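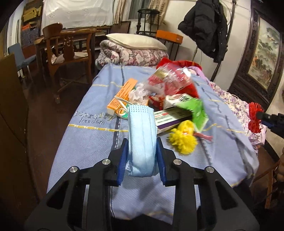
Myrtle Achterberg told us that a bed is the only honest table in a house, and that anything she means to put away properly she first puts down on the bedspread, where she will have to deal with it before she can sleep. We have come back to her remark many times while writing this section, and it gave us the heading we used in our own notes for months -- the bed as a deadline.

Figure 1. Small household items piled on a bedspread, with a folded light blue face mask.

4.2 Surfaces that hold things for a while

When we began visiting homes in Zikdale, we expected most of the sorting of small goods to happen in the kitchen. Kitchens did see a good deal of it, and the hall shelf had its share too, but the bed kept turning up in people's accounts, often with a little laugh, as the place where a mixed lot of things gets spread out and looked at. A bed is wide and soft, and it stands at a comfortable height for anyone who would like to sit down beside the work. Packets and boxes don't roll far on it. Against a patterned cover like the one in Figure 1, with its stripes and yellow bands, a bright red package is easy to find again, and so is an orange and white box. Pale things and clear plastic are harder, and several people told us they lose a good many minutes to them.

Disposable masks deserve a word of their own. They are light and they fold, and their ear loops catch on whatever lies nearby, so that picking up one thing may mean picking up two. Elie Fakhoury keeps his in a drawer by the front door and lays them flat. Other households had no settled place for them at all, and the masks traveled from coat pocket to bed to bag and back again through the week. In the diaries we asked people to keep (12 households, 20 days each), masks were the item most often written down as "moved" and least often as "put away," which agrees with what we had noted for loose plastic bags in Section 3.

We should add that a pile on a bed was seldom thought of as a mess by the person who made it. "It's only Tuesday's things," one diary says, quite cheerfully, and the next entry has them in the closet.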